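Filed under: Opinion / Robot Learning

Stop Cleaning the Table 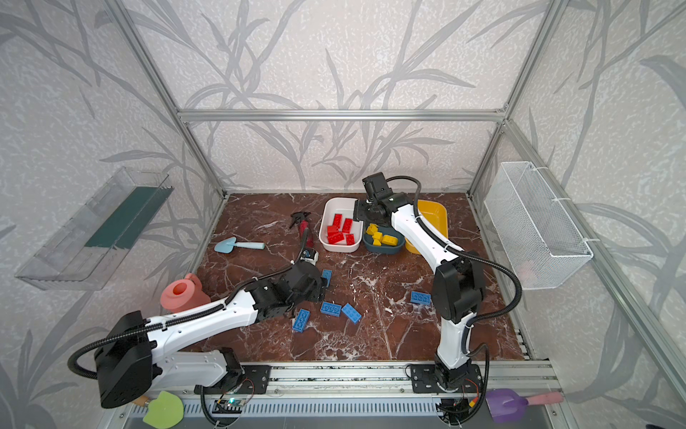 Everyone in imitation learning wants to talk about the model. Diffusion head or no diffusion head, how big, how many cameras. Fine. But the thing I keep coming back to is what sits on the table while the demos get collected, and almost no paper gives it more than a line. Brick sorting is the usual case. Two arms, three colors, a container each, and in the tidy version that's all there is. Give me the other version - a spray bottle lying on its side, a toy trowel, a pink watering can right up against the left arm, blue bricks all over the marble while the red ones already sit in a white tray. That is a table you can learn something from.

We did it the tidy way first. Rilwood, our first set, 3,000 episodes, every one reset by hand to the same start. Beautiful curves. Then Wanpen Nakpan left a mug near the bowl during an eval and the policy just hovered. Hovered until we stopped it. One mug.

So the second set, Brustia, was smaller on purpose. 700 episodes. Junk on the table in all of them, moved between runs, no fixed layout, no resets to tape marks. Same arms, same network, same training time. On the clean table it did a little worse than Rilwood, I'll say that up front. On a messy table it wasn't close. Brustia kept sorting and the old one reached for whatever was red.

People hear this and say sure, diversity, we know. Do we? Look at what gets funded. Look at the demo videos. White table, gray backdrop, one cube. Labs spend weeks on lighting and then write "generalization" in the abstract. I've reviewed eight of these since March and I could of swapped the figures between them.

The objection I take seriously is Wanpen's. She thinks clutter hides bad teleop. If the operator has to dodge a watering can, the path gets ugly, and the policy learns ugly paths - little hitches, wide swings around things that aren't there. She's right that it happens. We saw a swing to the left in Brustia runs with nothing on the left at all. My answer is that I'd take an ugly path that ends with the brick in the tray. Her answer is that I don't have to pay for gearboxes. We have not settled it.

Second objection, you can't compare across labs if everybody's junk is different. True, and annoying. The Reuter benchmark people handle this with a fixed kit of distractors, same objects in every lab, and I think that's a mistake. A fixed kit turns into the new clean table in a year. Policies will learn the kit. Better to publish photos of the start state for every single eval run, all of them, failures too, and let readers judge teh mess for themselves. Disk is cheap.

Also the background. Patterned walls, shiny floor with veins in it, leave it in. If big printed leaves throw your policy off then your policy was reading the wall.

What I want from the next round of papers is small. One paragraph on what was on the table. Who put it there, how often it moved, who decided when a run counted as failed. We're putting that in the Urka writeup, plus the full set of start photos, plus the 3 runs where it picked the wrong color with nothing in the way at all. No idea what happened in those. If you do, write to me.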